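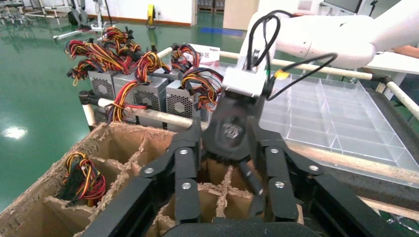
Figure 10.1 An open cardboard box with corrugated dividers.

Chapter 10
Getting Goods There in One Piece

In this chapter
The hazards of the trip
Where the product ends and the package begins
Primary, secondary, and shipping packages
Reading a damage report
The cost of packing too little and too much

Key terms
cushioning, damage rate, dunnage, headspace, overpacking, partition, primary package, secondary package, shipping container, unit load, void fill

Chapter 9 followed an order from the customer's request to the pick list. At the end of that chapter the goods had been taken from the shelf and set on the packing bench. They were still in good condition and still belonged to the seller. Most of the risk in the sale was yet to come.

A carton that leaves a small warehouse is handled many times before it is opened. It is lifted onto a cart, loaded on a truck, unloaded at a terminal, sorted, loaded again, and carried to a door. At each of these points it may be dropped, tipped, squeezed, or left in the wet. The person who packed it sees none of this. Packing is therefore a matter of planning for things that happen somewhere else, and the planning has to be done before the tape goes on.

Opening case: Menau Glass

Menau is a small maker of drinking glasses and oil lamps. For its first years it sold only to shops within a day's drive and delivered in its own van. The glasses were wrapped in newspaper and laid in whatever boxes were on hand. Breakage was low, and what there was could be seen and replaced on the spot.

In December the company took its first large order from a distant buyer, a chain of kitchen stores called Omano. The order was for 3000 glasses, to be sent by common carrier. Menau packed them the way it always had. Omano's receiving clerk opened the first pallet, found broken glass in 28 cartons, and stopped unloading until someone from Menau could be reached by phone.

Nomvula Ngubane had been hired that fall to run the shipping room. She asked the buyer to send back the damaged cartons unopened where possible, and to mark on each one where it had stood on the pallet. When they arrived she sorted them by position. Nearly all had come from the bottom layer. The newspaper inside had packed down during the trip and left the upper part of each carton empty, so the weight of the cartons above was resting on box walls that had nothing behind them. The walls had bowed, and the glasses had shifted and struck one another.

Two separate things had gone wrong. The cartons were too weak for the stack, and the glasses were free to touch. Ngubane's notes, dated 2018-03-22, treat these as two problems with two remedies. She moved to a heavier grade of board for the bottom layers and to a smaller carton with a fitted partition inside. The new carton cost more per glass. Damage claims on the next order to Omano came to less than the added cost of the board.

We will return to Menau in the section on cost. For now, notice that the glasses themselves were never changed.

10.1 The hazards of the trip

It helps to sort hazards by what they do to the package.

Shock is a sudden change in speed, such as a drop from a bench or a hard stop against a dock. Light packages tend to be dropped from greater heights than heavy ones, for the simple reason that people can throw them. A heavy carton is more often tipped or let down hard on one corner.

Vibration is the steady shaking of a moving truck or rail car. It seldom breaks anything by itself. It loosens caps, rubs the ink off labels, and makes loose filler settle. A carton that was full at the bench may have a gap at the top by the time it reaches the terminal. This gap is called headspace.

Compression is the load from above. Cartons on the bottom of a stack carry everything over them, and they carry it for as long as the stack stands. Board that holds a given weight for an hour may fail under the same weight after weeks in storage.

Climate covers damp, heat, and cold. Paper-based board loses much of its strength in damp air. A stack that stood straight in a dry warehouse may lean after several days in a humid one, even if no rain has touched it.

Finally there is loss: theft, wrong delivery, and small parts that fall out through an open seam. Students sometimes leave this off the list. A missing item costs the seller as much as a broken one.

10.2 Three levels of packaging

The primary package touches the product. A jar is the primary package for jam, and a tube is the primary package for toothpaste. Its job is to contain the product and, in a store, to sell it.

The secondary package holds one or more primary packages together. A printed carton of tea bags is a secondary package, and so is the sleeve around a set of yogurt cups. Some products have none.

The shipping container is the outer box that the carrier handles. The buyer in a store never sees it. Its strength, size, and markings are chosen for the trip. When several shipping containers are stacked and wrapped on a pallet so they can be moved as one piece, the result is a unit load.

A package at one level can make up for a weak one at another. A thin bottle can be shipped safely in a stiff carton. Canned goods help to hold up their own carton, and a lighter board will do. Dry cereal gives no support at all, and the shipping container has to carry the full load of the stack.

10.3 Keeping items apart

Material placed inside a container to protect the contents is given different names according to what it does. Cushioning takes up shock. Void fill takes up empty space so the contents cannot shift. Dunnage is an older word from shipping by sea and now means loose material used to brace cargo of any kind. The same crumpled paper may do all of these jobs, though rarely equally well.

A partition does something else. It keeps items from striking one another. Strips of board are slotted halfway through and fitted together at right angles, so a flat bundle opens into a set of cells. Partitions are ordered by cell size and by count. A partition for 48 small jars is cut from the same board as one for a dozen large ones.

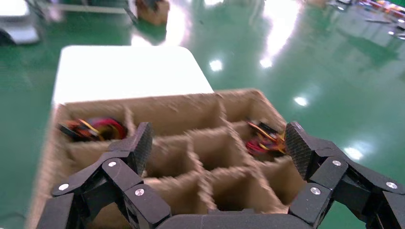

Figure 10.2 Interlocking cardboard dividers form a grid of small square compartments.

Three questions settle most choices about partitions. Will the item stay upright without help? Is the cell close enough to the item that it cannot build up speed inside? Does the partition reach near the top of the box? A partition of the right height also shares the load of the stack with the outer walls. One that is too short leaves the lid unsupported.

Partitions can be stored flat, which matters in a small shipping room. Assembled, they take up as much floor as the boxes they go in. Miranda, a mail-order spice firm discussed in Chapter 4, keeps one day's supply assembled and the remainder in flat bundles under the bench.

Check your understanding

Explain why Menau's local deliveries gave no warning of the trouble with the Omano order.

A carton of candles arrives with the labels scuffed but the candles whole. Which hazard is the likely cause, and what change would you make first?

Jerton Tools ships steel wrenches in a heavy grade of board with a full partition. Is this overpacking? List what you would need to know before you answer.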